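**Doltex opens up its table-clearing software, with caveats**

Doltex has released Grulo, the planning software it has been using to teach a pair of robot arms to clear a canteen tray. The June release covers the planner and the replay tools, but not the trained model.

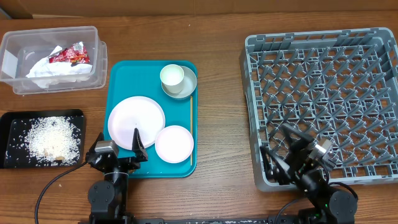 The company says Grulo finished 143 of 168 test runs. A run counts as finished even if an operator nudged the plan along, and Doltex has not said how often that happened. Each arm has its own wrist camera, and the planner has to reconcile those views with the one from overhead. 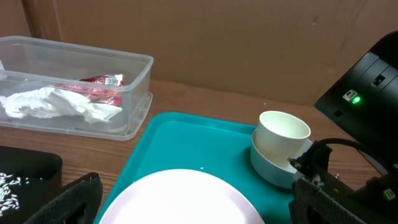

## What the number leaves out

Nahuel Vergara, who leads the work, concedes that every run used the same few kinds of crockery. Plates and cups go in the rack, rubbish in the clear box.

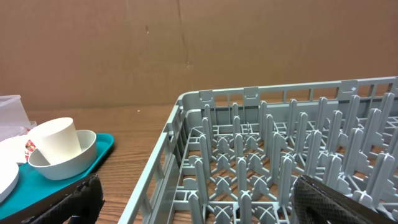
Rasmus Luik of rival toolmaker Kalero is unmoved. "Swap the rack for one with different pegs and run it again," he said. "Then I'll read the paper." Vergara says a second rack is on the list — so is a wet table — but gives no date.

The replay viewer may prove more useful than the planner. It lines up all the camera views and joint logs on one timeline, and it is free to use.

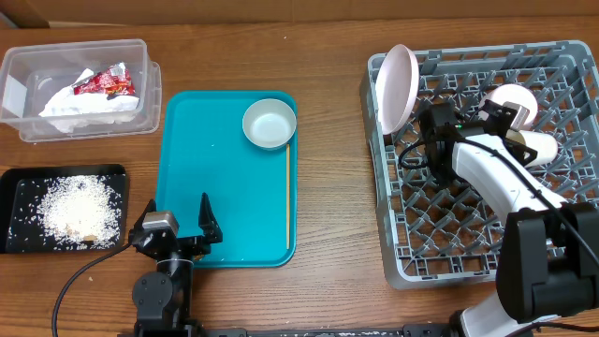
*A pink plate and white cups in the rack during work on Grulo.*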